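Barberg Neighborhood Reading Program
Progress report to the Strebel Fund
May 21, 2021
Prepared by Hubert Steiner, program lead

We are past the halfway point of the grant and I am so pleased with where we are! When we wrote to you last, the Saturday-morning idea was still a sketch on the back of a library flyer, and we had 11 families signed up. We now have 35, and new ones keep asking at the desk.

The biggest change since the last report is the book stock. Your grant let us buy 500 books, mostly picture books and early readers, with a shelf of comics for the older kids (they fly out faster than anything else, and a few have already been taped back together). Every book has a color sticker on the spine for reading level. The stickers were a suggestion from one of the parents, and they have saved us a lot of time at the return cart.

Seating has gone up on the list. We want light chairs that one person can move and stack, and we have asked Tesis Furnishings for a price on a full set in two sizes.

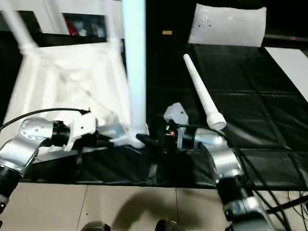 White plastic chair on its side on a black-covered table.

Reading pairs are going really well. Each child sits with the same adult for five weeks and then swaps if they want to. Most don't want to! We had planned to change the pairs on a fixed schedule, and we dropped that after the first round. The adults told us the shy readers had only just started reading out loud by week four or so, and it seemed a shame to start over.

The sign-out system was slower to come together. We began with paper cards, then moved to Ruratar, the lending software the branch library uses. Typing in the titles took much longer than I had allowed for, and the comics are still to be entered. I expect that to be finished before the summer break. Late returns have been few, and we don't charge for them.

On spending, we are under budget on printing and over on shelving, and the two nearly cancel out. I would like to move what is left in the printing line to book repair supplies, if you are comfortable with that. A line by line table is attached.

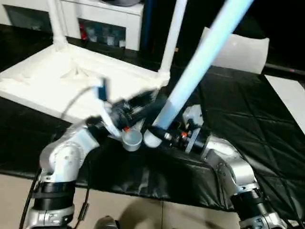

Can a family join partway through a five-week round?
They can join at any time. A child who comes in midway reads with one of our floating adults until the next round begins, and can borrow books from the first visit.

Next up is the outdoor story day in August, with reading blankets under the trees and a book swap by the gate. You would be very welcome to come and read a story yourselves. The kids love a new voice, and I will save you a good one from the picture book shelf.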